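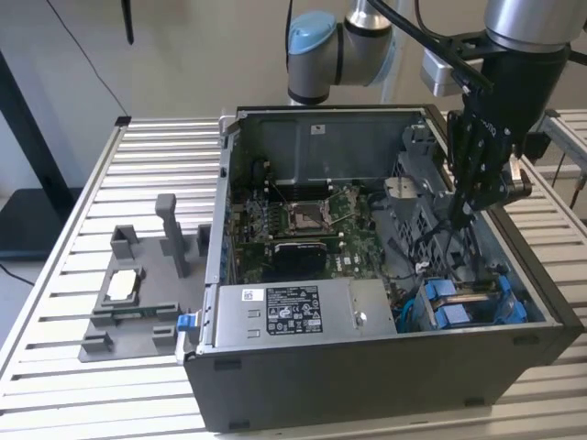

*Inside a desktop computer with its side panel off. The green board is the motherboard.*

# How Does a Computer Keep a Map?

By Irfan Pangaribuan

A paper map is easy to understand. Somebody drew lines on paper, and the lines stay where they were put. A map in a computer has no paper. A computer can only store numbers, so every road, lake and park has to be turned into numbers before the computer can keep it.

There are two main ways to do this. One way uses points, lines and shapes. The other way uses a grid of little squares. Mapmakers call the first kind **vector** and the second kind **raster**. Most of the maps you see on a screen use both.

We will use the town of Tekance for our map. Tekance has a river called the Odance, a hill called Aydoğan Hill and a lake called Ikidine Lake.

## Finding a spot with two numbers

Before we can put anything on the map, we need a way to say where it is.

Think of a sheet of graph paper. Start at the bottom left corner. Count how many squares you go to the right, then how many you go up. If you go 3 right and 12 up, you land on one spot and no other. You can write that spot as (3, 12).

Those two numbers are called **coordinates**. The order matters. If you go 12 right and 3 up, you end up somewhere else.

For the whole Earth, people use coordinates called latitude and longitude. Latitude says how far north or south a place is. Longitude says how far east or west it is. For a small town, a mapmaker may use a grid that measures in feet or meters instead. We will stay with graph paper.

## Points

The simplest thing on a vector map is a **point**. A point is one pair of coordinates.

Points are good for things that look small on the map. A drinking fountain can be a point. So can a bus stop, a single tree or a fire hydrant. The fountain in the Tekance town square is at (3, 12), so that is what the computer stores.

A point has no size. When you see a blue dot on the screen, the computer has added the dot so you have something to look at. You could change it to a red star and the fountain would still be at (3, 12).

## Lines

A **line** is a list of points in order. The computer joins the first to the second, the second to the third, and so on until it gets to the last one.

A straight road needs only two points, one at each end. A road with one corner needs three. The Odance River bends a lot, so it needs many more.

Look closely at a river on a computer map and you may see that the curves are made of short straight pieces. If the mapmaker uses more points, the pieces get shorter and the curve looks smoother. More points also mean more numbers to store, so mapmakers have to choose how much detail they want.

Here is a short piece of the Odance, written the way a computer could keep it:

(1, 3), (2, 5), (4, 6), (7, 6), (9, 8), (12, 9)

Get some graph paper and try drawing it. Put a dot at each spot, then join the dots with a ruler.

## Shapes

Now take a line and bring it back to where it began. The line has closed up and made a shape with an inside and an outside. Mapmakers call this a **polygon**.

Polygons are for things that cover an area, like lakes, parks, school yards and whole countries. Ikidine Lake is a polygon. Its shore is a list of points, and the last point is the same as the first.

Because a polygon has an inside, the computer can work out how big it is. It can also check whether something is in it. If you drop a point on the map, the computer can tell you if that point is in the lake or on dry land.

Some polygons have holes. If a lake has an island, the island gets its own closed line inside the lake, and the computer is told that this part is not water.

## Facts that go with the map

A vector map can remember more than where things are. Each point, line or shape can have a row in a table, and the table holds facts about it. These facts are called **attributes**.

A small table for Tekance looks like this:

| Name | Kind | On the map | Fact |
|---|---|---|---|
| Town square fountain | Fountain | Point | Open in summer |
| Odance | River | Line | Flows to the lake |
| Ikidine Lake | Lake | Polygon | Swimming allowed |
| Tekance Park | Park | Polygon | Has 17 benches |

With a table like this, you can ask the map to show only the lakes where swimming is allowed. The computer reads down the table, picks out the right rows and draws just those.

## The grid of squares

Some things do not have edges that are easy to draw. Think about how hot the air is. You can't draw a line around "warm" the way you can draw a line around a lake. The temperature changes a little at a time as you go from place to place. Height is like this too. Aydoğan Hill slopes up slowly from the fields, and it is hard to say where the hill starts.

For things like these, mapmakers use a **raster**. They cover the area with a grid of squares that are all the same size. Each square is called a **cell**, and each cell gets one number.

Here is a tiny raster of the top of Aydoğan Hill. Each number is a height in meters.

| | | | |
|---|---|---|---|
| 8 | 9 | 10 | 9 |
| 9 | 12 | 13 | 10 |
| 9 | 12 | 12 | 10 |
| 8 | 9 | 10 | 9 |

The highest cell is 13. If you color the big numbers dark and the small numbers light, you will see the hill show up as a dark patch in the middle. Computers color rasters this way too, only with far more cells.

Photos taken from airplanes and satellites are also rasters. In a photo, the numbers in each cell stand for a color.

## Big cells and small cells

The size of the cells makes a big difference. Suppose each cell covers a piece of ground as large as a soccer field. A house would be lost inside it, because the whole cell has just one number. If each cell is as small as a doormat, the house will cover plenty of cells and you can make out its shape.

The size of the cells is part of what people mean by **resolution**. Small cells give high resolution. Large cells give low resolution.

High resolution takes up a lot of room in the computer. If you cut every cell in half across and in half down, you get four times as many cells. Do it again and you have sixteen times as many as you started with.

## What happens when you zoom in

You can often tell the two kinds of map apart by zooming in.

On a vector map, lines stay sharp. The computer has the list of points, so it draws the line again each time you zoom. You won't find any extra bends in the river, though. The computer only knows the points it was given.

On a raster map, the cells get bigger on the screen. After a while you see blocks. Some programs blur the blocks together so they look softer, but the numbers underneath are the same.

## Using both together

A map of Tekance for hikers could start with a raster of heights, colored from green for low ground to brown for high ground. On top of that go the vector parts – the lake, the river, the trails and the fountain. Each part sits in its own **layer**, and you can turn a layer on or off.

The layers only line up if they all use the same coordinates. If one person starts counting from the bottom left corner and another starts from the top left, the fountain could end up in the lake.

## Make one yourself

You need graph paper, tracing paper, a pencil and some colored pencils.

1. Pick a small place you know well, such as your bedroom or a playground.
2. On the graph paper, color each square to show what the floor or ground is made of. Use one color for grass, another for sand, and so on. Each square gets one color only, even if it is really half and half.
3. Lay the tracing paper on top. Mark the four corners so you can put it back in the same place later.
4. On the tracing paper, draw points for small things, lines for paths or walls, and closed shapes for things like a rug or a sandbox.
5. Write down the coordinates of each point in a list.
6. Give the list to a friend with a clean sheet of graph paper, and see if they can put your points in the right spots.

Your colored squares are the raster and your tracing paper is the vector layer. Keep the list of coordinates with them, and write on it which corner you counted from.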